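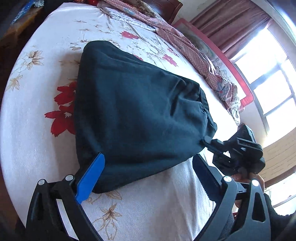 *The bag on the guest bed, white sheet with the red flowers*

**Drawstring bags for bedding and clothes: close all the way or leave a gap?**

**tandley_ankit** wrote:

I'm moving from Tandley to Skustbridge on August 31, 2019 and I've started putting soft stuff in drawstring sacks instead of boxes. The one in the picture is very dark blue-green, cord and toggle at the narrow end. I pull the neck tight and slide the toggle down to it.

Two questions. Do you close them all the way for storage or leave a gap? And is a toggle enough for a van, or should I knot the cord too? The new place won't have a closet until February, so some of these are going to sit for months.

Ankit Malhotra

---

**fesley_flats** wrote:

Close it all the way. A gap lets moths in. I've had wool sweaters in cloth sacks for 2 winters with the necks tight and had no holes.

---

**S_Debnath** wrote:

I'd leave a gap if the room is at all damp. Cloth breathes some, but the middle of a stuffed sack doesn't get much air. I closed up a set of flannel sheets in our basement in Fesley and they smelled like the basement when I got them out. Washed them twice.

For the van, close it and knot it.

---

**fesley_flats** wrote:

That's the basement, though. They would have smelled like that in a box or on a shelf. Leaving the bag open just means the damp air gets in faster.

---

**S_Debnath** wrote:

Maybe. The pillowcases were on an open shelf in the same basement and they were fine.

---

**ratchet_lou** wrote:

Don't knot it. Those cords are slick and a knot pulled tight under load takes forever to get out. Wrap the loose end around the neck two or three times and tuck it under itself. Comes off in a second.

Cheap toggles slip when the bag gets dragged by the cord. Pick it up by the neck.

---

**tandley_ankit** wrote:

The wrap sounds good, I'll do that. I have been carrying them by the cord, so I'll stop.

Room at the new place is upstairs and dry as far as I can tell. Radiator on one wall.

---

**mutiso_road** wrote:

Are you labeling them? When I moved to Mutiso Road I had dark sacks that all looked the same and I opened every one looking for a shower curtain. Tie a luggage tag to the cord. Tape won't stay on fabric.

---

**tandley_ankit** wrote:

Not yet. I have a list on my phone but nothing on the bags. Will get tags.

---

**S_Debnath** wrote:

Use the paper tags with the reinforced hole. The plain ones tear off. Write on both sides so you don't have to flip them over.

Also put one clean pillowcase inside each bag as a liner if it's bedding. Dark fabric can rub off on white sheets. I'd wash an empty bag once on its own first to see if the water turns color.

---

**ratchet_lou** wrote:

Never had color come off on anything and I've used dark sacks for years. The liner is a waste of a pillowcase.

---

**S_Debnath** wrote:

Mine left a gray-blue smudge on a duvet cover. Depends on the bag, I guess. It costs nothing to check.

---

**old_hallway** wrote:

Going to disagree with the whole plan. Bags don't stack. You get a pile in the corner and whatever you need is at the bottom. I moved with 28 boxes and had them four high against one wall. Everything you could want, label facing out. Sacks are good for one weekend trip and that's it.

---

**mutiso_road** wrote:

Boxes stack but they waste space in a van. Sacks go in last, in the gaps between the furniture. I also used a couple to keep a dresser from rubbing against a table.

---

**old_hallway** wrote:

Fair on the van. I'm talking about the months after.

---

**fesley_flats** wrote:

Put them on a rail. If the new place has any kind of rail or hooks, hang them by the cord and they're off the floor. Light ones only. Bedding for a single bed is fine, towels are too heavy.

---

**ratchet_lou** wrote:

By the cord, with the toggle holding it? It'll slip open. Wrap it first like I said, then hang it.

---

**tandley_ankit** wrote:

OK, what I'm going to do:

- wash one bag empty and look at the water
- necks closed, cord wrapped and tucked, no knots
- paper tags, both sides
- boxes for towels and anything I need in the first week
- open the stored ones every month or so and let them air

I'll post in the winter about how they smell. Thanks, everybody.

---

**S_Debnath** wrote:

The monthly airing should cover it. Keep them away from that radiator.

Sumaiya

---

**old_hallway** wrote:

Still say boxes.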